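Old office desktop shuts off after 6 minutes, worth fixing or part it out?

Posted in Desktops & Repairs

mossyporch
I picked up a used desktop tower at the Skemunach surplus sale last month because my daughter needs something for homework and I didn't feel like paying for new. It boots fine, gets to the desktop, and then 6 minutes in (I timed it on the stove clock) it just goes dead. No blue screen, no warning, nothing. If I let it sit for a while it comes right back and does the same thing again.

So far I've blown the dust out with canned air, tried a different power cord, and tried a different outlet in case our kitchen wiring was the problem. The fan on the processor does spin. It gets pretty loud right before the shutoff. I haven't taken anything apart beyond the side panel because I'm a little scared of the processor area, to be honest with you.

Is this a dead power supply? A guy at the Herath repair counter wanted to sell me a whole new machine without even plugging mine in, so I'm not inclined to go back there. I'd like to keep this under the price of a pizza dinner if I can!

grirurero_fan
power supply. mine did this. swap it

tinbucket
I'd hold off on buying a power supply. Loud fan, then a sudden shutoff, then it works again after a rest? That sounds to me like heat, and on a machine that age I'd bet on the thermal paste. It dries out over the years and gets crusty, and then the cooler is just sitting there doing not much. I had two old towers like that in one summer and new paste cured both of them. (A weak power supply can look the same, so the person before me could still be right, but paste costs a lot less to try.)

Before you open anything, go into the BIOS and find the page with the temperatures. Sit there and watch. If the processor number keeps climbing and the thing quits while you're looking at it, you've got your answer.

If it is heat, shut down, pull the cord, hold the power button for a few seconds, and lay the case on its side on a table. Take the cooler off a little at a time, going corner to corner, and twist gently before you lift. If it feels glued on, don't yank! Put it back together, run the computer for 3 minutes to soften things up, unplug it again and have another go. Clean off the old stuff with rubbing alcohol and coffee filters, which don't leave lint. Then a blob the size of a small pea in the middle. I use the Ginell paste that comes with the little plastic spreader, and I've never once used the spreader.

You don't need to take the processor out of its socket for any of this. If you do decide to, just keep your fingers and your coffee filter well away from the contacts, and get the lever all the way up before you lift the chip.

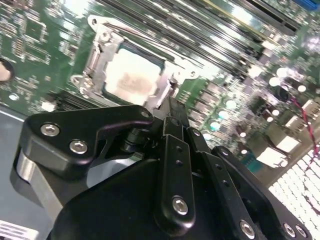
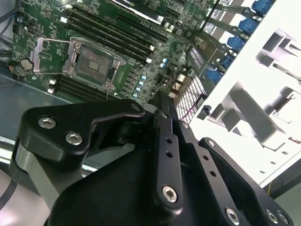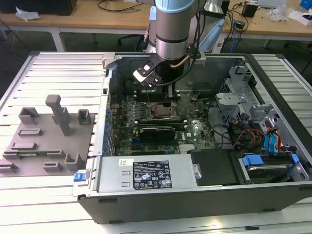
Top to bottom: processor with old paste still on it, empty socket with the load plate open, tower on its side

mossyporch
Okay, I checked the BIOS like you said and the number was climbing the entire time. Ordering paste tonight. The alcohol I've already got, and my husband is about to find out where his coffee filters went. Will report back after Friday.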